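In defense of the long lunch

Print this page
E-mail this article

I timed my lunch last week. Eleven minutes, standing up, with one hand on my phone. And I like food! I'm the person who reads menus for fun. So when I caught myself rinsing the fork before I'd finished chewing, I figured something had gone wrong.
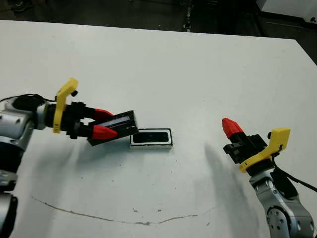
By Hsiu-ying Chuang
February 2, 2025

My first real job was at a print shop in Derwood, and we closed for a full hour at noon. The phones went to a recording. Everybody sat down in the back with whatever they'd brought (mine was nearly always cold noodles) and we talked about nothing much. King-fai Chung ran the place, and he was not a soft man about money, but if you picked up a pen before one o'clock he'd take it out of your hand.

I thought it was a little silly back then. I was 23 and wanted to leave early. Couldn't I just eat at my desk and go home at four? He said no, and I sulked about it for a good month.

Now I think he was right, and I've gotten kind of preachy about it, so bear with me. I've worked in four offices since, and the one with the fanciest kitchen was the one where I never once saw two people eat together. We had a fridge the size of a closet. We had free sparkling water. People came in, grabbed a yogurt and went back to their screens like squirrels. I sat next to a guy for two years and learned at his going-away party that he had twins.

You can tell me it's about time, and sure, some of it is. My sister-in-law is a nurse and she'd laugh me out of the room for suggesting an hour. I'm not talking to her. I'm talking to people like me, who have the hour on paper and give it away in little pieces to e-mail that could sit there until two.
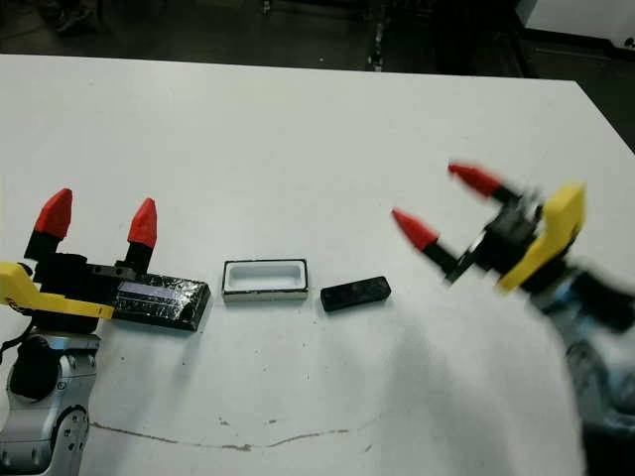
What I'm doing about it

Pei-shan Yau and I have started eating at Kavetti, the sandwich place by the bus stop, whenever we're both in. The soup is just okay. The chairs are awful, and I keep meaning to bring a cushion. We stay the whole hour anyway, and the first few times I was so twitchy that I kept flipping my phone over to check it. There was never anything on there worth the trouble.

I got some pushback when I brought this up at work. Po-yen said he'd take the shorter day, thanks, he has kids to pick up, and I don't have a great answer for that. Maybe there isn't one. But he came along on Thai curry day and stayed past one, so I'm counting him as a maybe.

E-mail this article
Print this page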